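# Packing jars in a carry basket for the pantry

Updated 15 July 2020

In our house the jars were always traveling. Somebody takes the lentils to the table, somebody takes the pickle, and in the evening nothing is in its place. I started to use plastic baskets with a handle hole, one basket for one kind of food, and since March I have changed the method only a little. I write it down for my cousins in Varnwood, who asked me twice.

## What you need

- A plastic basket with straight or nearly straight walls and a hole for the hand
- Jars with screw lids
- A dry cloth
- Small white labels and a pen that does not smear
- A thin mat, if your basket is slippery inside

My shelf is 28 cm deep, so I measure the basket at the rim and not at the base. Many baskets are wider on top, and this is the part that hits the shelf door.

## Steps

1. Take everything out of the basket and wipe the bottom. Old flour in the corners makes the jars slide.
2. Close each lid fully, then turn the jar upside down for a moment over the sink. If something falls out, the thread of the lid is dirty.
3. Put the label low on the jar. On the lid it gets lost, for lids are exchanged between jars all the time.
4. Place the heaviest jar first and keep it near the middle. Then put the others close to it, with the labels turned to the side where you will stand.
5. Lift the basket 3 cm from the table and hold it there. If it leans, move the heavy jar and try again.
6. Carry it with one hand under the base. The hole is for pulling the basket from the shelf and for short ways.

I do the packing at the table, where I can bend down and look from the side. From this height it is easy to check how high a jar stands against the hole. A yellow lid on a dark jar shows very well through it, so I give such lids to the things we use every day.

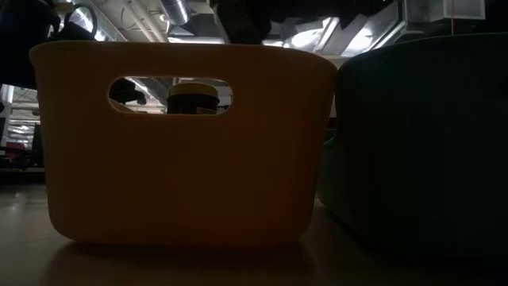 Humaira Lashari wrote to me that she does the opposite with the tall jars: she keeps them at the back wall, away from the handle, as her fingers always knocked on the lids when she pulled the basket out. She also said that a folded kitchen towel between glass jars is better than any mat, and she can wash it together with the rest.

I tried her way for the oils and I agree with it. For spices I still keep the jars in front – they are light and I want to see them.

## How much weight

Weigh the full basket one time on the kitchen scale. I stop at 4,000 g. My basket for beans and rice came to 3,937 g with everything in it, and it is already heavy enough for the upper shelf. If yours is more, divide it in two baskets, or move it to the lowest shelf.

## Cleaning

Use warm water and a soft brush. If the plastic has fine ribs, brush along them, from top to bottom. Let the basket dry with the opening down, and put the jars back only after the base is dry also.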